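Filed under: Home & Workshop > Tables & Benches > Reader Reviews

I have wanted a proper work table for longer than I care to admit, and after years of doing everything on one end of the dining table (and clearing it off again before supper, every single night) I finally ordered the Ditton from Stondis. It came on a Friday in two boxes, one of them heavy enough that I opened it on the porch and carried the pieces in one by one.

Putting it together took me most of an evening, though I stopped to eat and I'm slow with diagrams. The instructions are all drawings, and the one for the cross brace had me going back and forth until I noticed the little arrow. Once that was sorted out the rest went along nicely, and I was so pleased I called my sister to tell her!

What I love most is the top. It's a good comfortable height for standing, it wipes down with a damp cloth, and it doesn't wobble when I lean on it to cut fabric or wrap parcels. I'd looked hard at the Yeon, which is prettier and has a drawer, but the one in the store rocked if you so much as set down a coffee. I paid $341 for mine, and delivery was another $20, which stung a bit.

Now for the grumbles. The leveling feet are stiff and you'll want pliers. One of the bolt caps was missing, and it took 2 emails to get a new one, although the person who wrote back was very kind. And I do wish it had a shelf underneath, because my button tins are still living on the floor.

Would I buy it again? I would, and I'd get the longer size if I had the wall for it. I've been using it daily since April and it still makes me happy to walk in and see it.

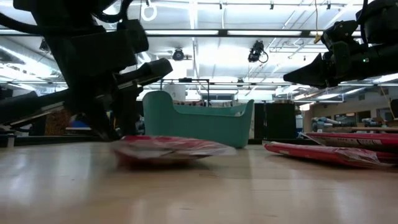 Can the feet be swapped for casters?

Stondis sells a set that screws into the same holes, but the table ends up a little taller with them on.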